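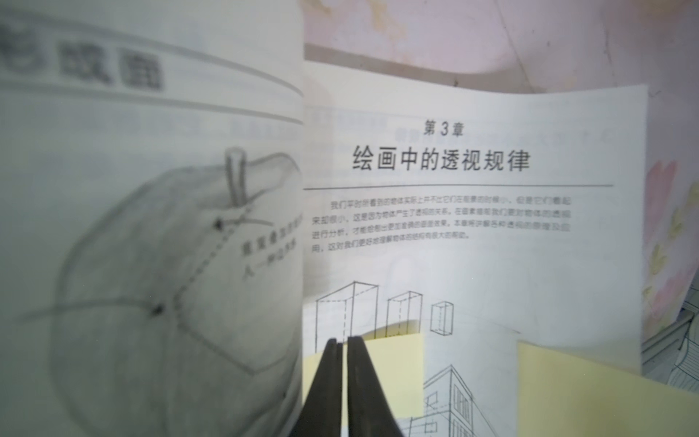

Chapter 3, perspective, with the apple on the facing page.

Ebony Goodwin
2018-07-02

Thread on learning perspective as an adult. I started drawing in February with no training past Year 8 art. I've been asked a few times how I got from wonky sheds to sheds that stand up, so I'm putting it in one place.

First thing. You can learn perspective from a book in a language you can't read. I don't read Chinese. The diagrams are clear enough to follow if you go slowly and copy each one with a pencil in your hand. When I got stuck on a paragraph I asked Ilgın Akyol, who reads a bit.

Start with eye level. Everything else hangs off it. Eye level is the horizontal line at the height of your own eyes, and on flat ground by the sea it lines up with the horizon. Sit down and it drops with you. Climb a staircase and it comes up too.

I ignored eye level for the first month. I was drawing the roof of the Doherty building as if I was looking down on it, and the footpath as if I was lying on it. Each bit looked fine by itself. Together they looked like two drawings glued along the gutter.

The fix is boring. Rule a light line right across the page before you draw anything else. Level edges above that line slope down towards it as they go away from you. Level edges below it slope up. An edge sitting exactly on the line stays flat, whatever direction it runs.

Then boxes. Lots of boxes. I filled a whole cheap sketchbook with them, 80 pages. Cereal boxes, bricks, the esky, the letterbox. Draw them as if they were glass, so you can see where the hidden edges go. If the back corner doesn't meet up, something at the front is wrong.

Don't bother shading the early ones. I spent a lot of evenings putting lovely tone on boxes that weren't square. Shading makes a bad box harder to fix and you get attached to it. 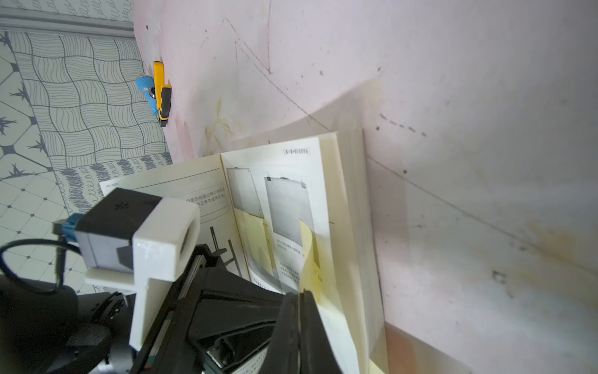

Same goes for rubbing out. Leave the wrong line there and draw the better one next to it. You need the wrong one to compare against. Clean up at the end if you want to, or don't.

One-point perspective is for when you're looking straight at the flat face of something. Down a hallway, along a railway platform, down the middle of an aisle at the supermarket. The edges running away from you all head to one spot on the eye-level line. The edges facing you stay square.

It's a good place to start and a bad place to stay. Very little in a real street is lined up with you that neatly. I did hallways for three weeks because they came out well, and then I went outside and couldn't draw a bus shelter.

Two-point is for when you're looking at a corner. One set of edges goes off to the left, the other set goes off to the right, and the uprights stay upright. Most houses you'll draw from across the road are two-point.

The mistake everyone in my group made, me included, was putting both vanishing points on the page. If they're too close together the building looks like the front of a ship. In real life at least one of them is usually well off the paper.

What I do now is tape the page to a bigger board and mark the far points on the masking tape. On location I just pick one long edge, usually the gutter, get that angle right by eye, and make everything else behave in relation to it.

To get an angle by eye, hold your pencil out at arm's length with your elbow locked, tilt it until it matches the edge, then bring it down to the page without twisting your wrist. The wrist is where it goes wrong. Keep the pencil flat, as if it was lying on a window, and don't poke it into the distance.

Some people will tell you measuring is cheating. I don't agree. I measured everything for months and now I measure less. That seems to be how it goes.

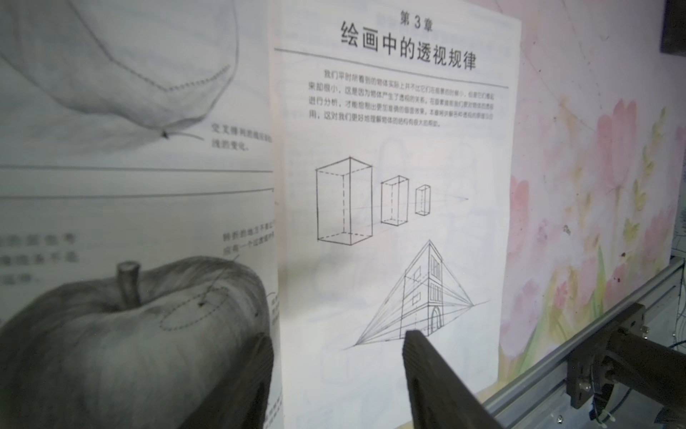 Photo: Ilgın Akyol

Spacing. Fence posts, power poles and windows get closer together as they go back, and guessing the gaps nearly always makes them too even. There's a way to do it with diagonals.

Draw the first 2 posts. Find the middle of the second one. Rule a line from the top of the first post through that middle point and keep going until it hits the ground line. The third post goes there. Repeat until you're sick of it.

To find the middle of a wall in perspective, cross the corners. The X gives you the true centre, and it won't be halfway across with a ruler. Very handy for doors, and for the peak of a gable. Go straight up from the X and that's where the peak goes.

Round things. A circle lying flat turns into an ellipse, and it gets wider open the further it sits from eye level. Look at a glass with water in it. The rim and the water line won't be the same shape. I drew the flat ends of water tanks with pointy corners for ages. An ellipse has no corners, even a very thin one.

People in a street. If the ground's flat and you're standing, the heads of adults your height will sit on the eye-level line however far away they are. Feet move up the page as they get further off. This one trick sorted out most of my market drawings.

Hills are their own problem. Plurngate is all hills, which is why I kept avoiding it. A road going uphill has its vanishing point above eye level and a road going downhill has it below. The houses either side were built level though, so their edges still go to the normal line. You've got both happening at once.

I'd suggest learning on somewhere flat. I used the main street in Umville. Wide road, verandahs, hardly any traffic after lunch. The verandah posts are good practice for the diagonal method and there's shade to sit in.

When you're ready for something harder, the 159 goes out to Pastbridge and it's 40 minutes each way, so you can draw the inside of the bus. Seats are just boxes with the corners knocked off. Nobody minds.

Gear, because someone always asks. HB pencil, 2B pencil, a rubber, a sharpener that works, cheap paper. A clear ruler is nicer than a wooden one. A folding stool if your knees are like mine. I bought a fancy set of pens in autumn and have used one of them.

How often. I try for half an hour most days and miss plenty. Short and regular has worked better for me than a big session. By the second hour I'm just making the paper grey.

If a drawing looks off and you can't see why, turn it upside down or hold it up to the bathroom mirror. Leaning buildings show up straight away. Mine all lean left.

I haven't touched three-point, where you look up at something tall and the uprights start closing in as well. Umville doesn't have much that's tall. The silo would do. Might have a go at it once the mornings warm up.

Replies are open if you've got a question about the diagonals. It's easier to show than type, so give me a day and I'll draw it out.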